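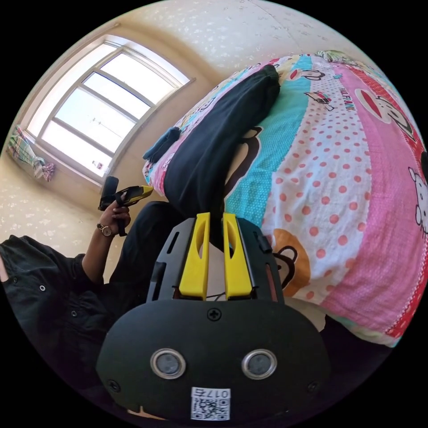
From: Beatrice Kariuki
To: Household Textiles list
Date: January 2019
Subject: Re: Loud bedspreads, and getting them straight

Clifford McKinnon wrote:
> My daughter has asked for a cartoon bedspread. I have always bought
> plain gray from Pelletier. Do these patterned things ever look made?
> And which way up do they go?

Clifford,

They look made if you stop fighting them. Ours is a Paul Frank and Hello Kitty affair in stripes and dots, and the whole room has surrendered to it. My routine, for what it's worth:

1. Pick one stripe and be loyal to it. I use the yellow with the white dots, which has a small Hello Kitty head and her name on it. Get that one running straight from foot to pillow and the red and pink will follow along, sulking. 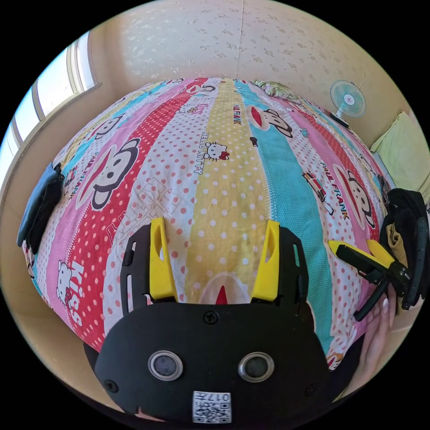
2. Smooth from the middle out with a flat hand. Do not tug the corners. I tugged corners for 4 years and had a monkey with a crease through his mouth the entire time.

3. Leave the far side for last and walk around to it. Leaning across undoes steps one and two – ask my knees how I know.

As for which way up, ours has lettering running lengthwise and monkeys facing wherever they please, so I gave up on the question in December. Wash it inside out at 40 on the Clument and skip the softener. Colors like these deserve to be protected, or at least contained. 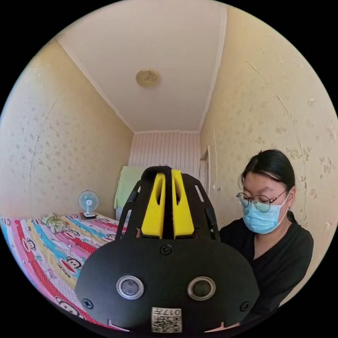 Isabelle Sutherland wrote to me off-list that loyalty to one stripe is fine until the cover shrinks sideways, and that she goes by the side hems and lets the pattern fend for itself. She also irons hers. I pass this on without comment.

The one thing I would add is to keep the rest of the bed dull. Plain sheets, pale pillowcases. Mine are Wunell, 200 thread count, and no houseguest has ever remarked on them. There is quite enough going on already.

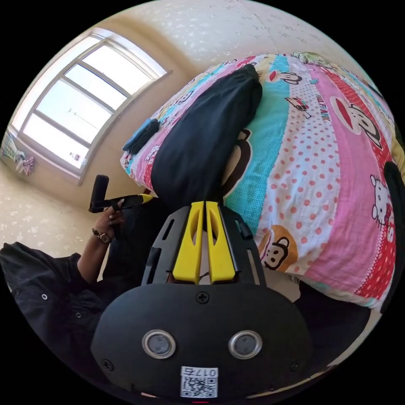

Paul Frank monkeys, stripes and the little car.

If Clifford still wants gray after this, I will understand.

Beatrice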